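Whose driver is it anyway? A report on the Greenwood print room laptops
Second-year computing project, group 4
Written up by Erdal Şimşekoğlu

1. What we set out to do
The print room at Greenwood has nine laptops of the same make and, as far as the college knows, the same age. Four of them could not see the scanner. The rest could see it but pretended otherwise after sleep. We were asked to find out which drivers were installed, which ones should have been, and whether a student could put it right without a support ticket.

2. What we found
We wrote a short script, named Telitz after a long argument, which lists every driver on a machine with its version. Across all the laptops it returned 662 entries. Of those, 244 were duplicates left behind by Erari, an updater someone had installed years ago and set to run each Saturday. Erari is very keen. It had replaced a working touchpad driver with one for a different touchpad, then offered to fix the touchpad.

3. What we did
We removed Erari first, then rolled back the scanner driver on one laptop and left it alone for a week. The scanner came back. The touchpad did not, until we found the old installer in a folder called "Getel final NEW". We then repeated the job on the other machines, making a restore point each time - a habit learned on the second laptop, the hard way.
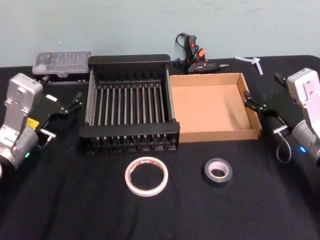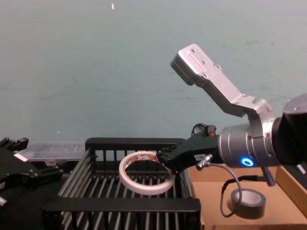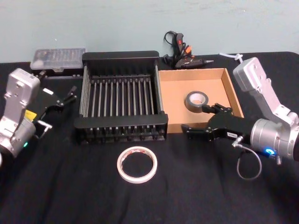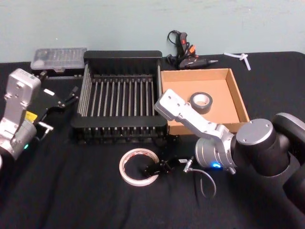 The robot arms and the black cloth.

4. What went wrong
Version numbers are not dates. We spent an afternoon treating driver 9 as newer than driver 444, when the maker had simply changed its numbering. One laptop lost its wireless and had to be fed by memory stick.

5. Still to do
Telitz cannot yet tell a driver in use from one that is merely lying about. The sleep fault remains on two laptops, and their users have been told to keep them awake.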